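Equipment > Simulation Tools > Manipulation > Taltia Grasp Bench

Taltia Grasp Bench — Simulated Wrist-View Environment for Grasp Policy Evaluation 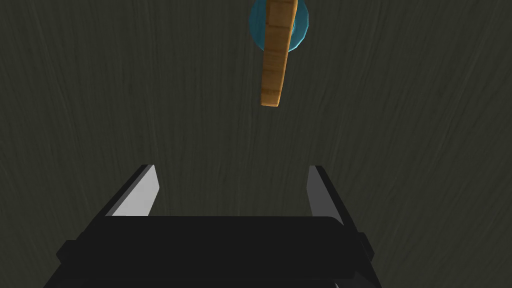

Can a policy be compared with earlier work if it was trained on another simulator?
Results remain comparable provided the policy is scored on the fixed evaluation set and its training source is stated in the report.

Taltia is a rendered tabletop environment for research on grasping with a two-finger gripper. It was developed at the Lorkau laboratory to support a method in which the policy receives only the wrist view and the gripper opening, with no object pose supplied. Scenes include overlapping objects and objects that lie partly outside the view.

The bench is supplied with 2,000 training scenes and a separate evaluation set of 200. Surface grain, lighting and object placement are drawn again for each training scene; the evaluation set is fixed and should not be used for tuning. Each trial ends at a successful lift or after 40 control steps.

In the Storthorpe study, policies trained with varied surfaces kept most of their success rate when moved to an unfamiliar tabletop. Policies trained on one surface did not. Overlapping objects remained the most frequent cause of failure — chiefly because the fingers closed on both items at once.

A license covers up to 4 workstations. The Lumbantobing scoring script is included and must be run unmodified for published results.

Contact: Equipment Office, Lorkau | © Lorkau. All rights reserved. | Back to top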